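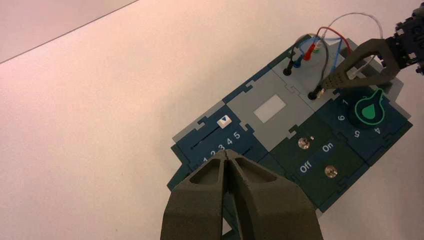 Hustusex wants to know why you'd budget for a task board at all when you could screw a few switches to a bit of plywood. Fair question, got it twice this month. Short answer: you can, for the first week. Then someone moves a switch and none of your results line up with the old ones. Long answer is the rest of this page.

# Planning a two-arm bench: what to buy, in what order

Written fast, 26/05/2025, between two orders. Prices are what we paid, in pounds, before VAT. Yours will differ.

## 1. Write the task list first

Before any quotes. One side of paper. What should the arms do? Ours read:

- push a button
- move a slider to a number
- turn a dial to a number
- flip a toggle
- take a probe, put the tip in a jack
- plug and unplug a patch cable

That list is your shopping list. Anything a supplier offers that doesn't serve a line on it, leave for next year. We didn't do this the first time and paid for a force sensor that is still in its box.

## 2. Split the money

Four pots:

1. Arms and grippers
2. Cameras, mounts, cables
3. The things to be handled (board, probes, leads)
4. Spares

Everyone fills pot 1 and then scrapes together what's left for 3 and 4. Do it the other way round. Price 3 and 4, take that off the total, see what arm you can afford. You may end up with the smaller one. Fine. A slightly shorter reach is easier to live with than an arm with nothing to do until the next budget round.

## 3. Board: modular or fixed?

Go modular if the list is likely to change. Panels that slot together like a jigsaw let you buy a starter set now and add a panel later. Check before you order:

- can panels be bought singly? (Plakent sells them singly, Clivo only did sets when we asked in February)
- are the joints a tight fit, or will the board creep when pushed
- are the labels printed or stickers. Stickers lift.
- does it come with jacks and leads or are they extra. Usually extra!

Our figures: starter set 198, two more panels at 61 each. Fixed boards came in cheaper but one broken switch and the whole thing goes back.

Put something under it. Non-slip mat, clamps, whatever. Allow for it in pot 3, it always gets forgotton.

## 4. Leads and plugs 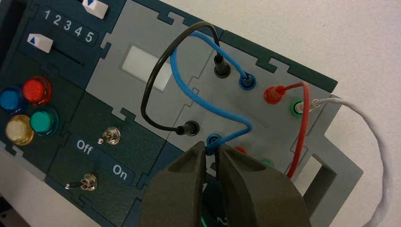 *Gripper on the blue patch lead, at the socket.*

Biggest underestimate of the lot. Leads are cheap one at a time, so they get left off the form. Then you need more colours, more lengths, and replacements.

- Buy more than one length. Too short and it pulls on the plug, too long and it flops over whatever is next to it.
- Different colours for different sockets. Makes it much quicker to see which one went wrong.
- Stiff leads and floppy leads behave very differently in a gripper. Get a few of each before you commit to a bulk pack.
- Look at how much plug there is to get hold of. Slim ones look nice in the catalogue and are a pain.

We put down 102 for the first year. Would go higher now.

## 5. Fingers

Treat gripper fingers as something you use up, like printer ink. Ask every supplier three things: price per pair, delivery time, can we print our own. If the answer to the last is no, think hard. Hodžić (the dealer, not the town) lets you have the drawings once you've bought the arm, get that in writing on the quote.

Two arms means two lots. Obvious, but the first version of our spreadsheet had one.

Also ask for width across the closed fingers. Measure your tightest gap between sockets, write the two numbers next to each other. Do this BEFORE ordering the board.

## 6. Wrist cameras

If you want a camera at each wrist, budget for the mount and the cable run as well as the camera. Long thin cables that bend all day will fail. Two spares per arm, minimum.

Check the view with the fingers closed. Quite a lot of the picture can be finger. Ask the supplier for a sample shot on their own arm, most will send one if you nag.

Lighting: one plain lamp, same spot every time, tape marks on the floor. Costs next to nothing.

## 7. Spares and the bit at the end

We keep 500 back and don't touch it until the arms have been running for a month. Went on, in order: fingers, a camera cable, more leads, a better table clamp.

Order of buying, if you're in a rush:

1. board and leads, play with them by hand
2. fix the task list, it will have changed
3. arms
4. cameras
5. spares once the arms are booked in for delivery

Step 1 by hand is worth a full afternoon. If a plug is fiddly with your own fingers, put it at the bottom of the list for the robot and buy an easier one to start on.

Spreadsheet template to follow when I've taken our supplier discounts out of it.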